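From: Hedvig Backlund
To: Hovland hall users list
Subject: Re: [hovland-hall] Lights, mats and the big room

Hello all,

Thank you, Trinidad, for writing all that out so patiently, and sorry to have taken so long over answering. I had half a reply written in August and then lost it when the computer restarted itself, so you are getting the second version, which I fear is longer than the first.

Trinidad Galang wrote:
> Can someone tell me what was settled about the big room at
> Hovland? I have three questions. Are we keeping the ceiling
> lights as they are or changing them for the softer ones from
> Jollov? Where should the floor mats live between sessions?
> And is it still all right for two groups to use the room at
> the same time? We had a bit of a muddle by the stairs last
> month, with people coming down while others were setting out.
> I don't mind which way it goes but I'd like to tell my lot
> something definite.
> Trinidad

Lights first. I went over with my notebook and stood under them at four in the afternoon and again at seven, and my own feeling is that they do very well as they are. It is a big, open place with a pale floor and a white ceiling, so whatever light there is gets spread about nicely, and I could read small print without my other glasses. The Jollov people quoted us 2,000 for the lot, fitting included, and I would so much sooner see that money go on the heating.

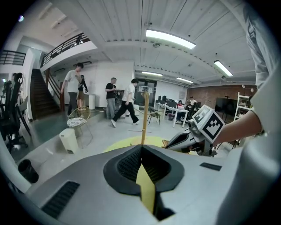
The other thing to say about the lights is that the far end is on its own switch, so if you only want the near half please do leave the back ones off. Varkham sent us a bill last winter that made me sit down.

Now, mats. I would like them to go back on the low shelf at the end of every session, even if you know the next group wants them out. People walk through that room at quite a pace, myself included, and a mat is easy to miss when you are carrying something and looking at your hands. If any are getting curly at the edges, put them to one side and I'll take them to Plustau, where they have a way of pressing them flat again.

As for sharing, yes, gladly! I love it when the room is busy and there are people going every which way. All I would ask is that you keep the foot of the stairs clear for 10 minutes either side of the changeover, and that whoever is setting out starts from the far wall and works forward. We can have up to 72 in there by the rules but it feels full enough to me with 20.

Trinidad, does that give you enough to tell your group? Ring me if not, I am in most evenings after six. And if anyone has the spare key with the green tag, could you drop it through my door?

With warm wishes to everybody,
Hedvig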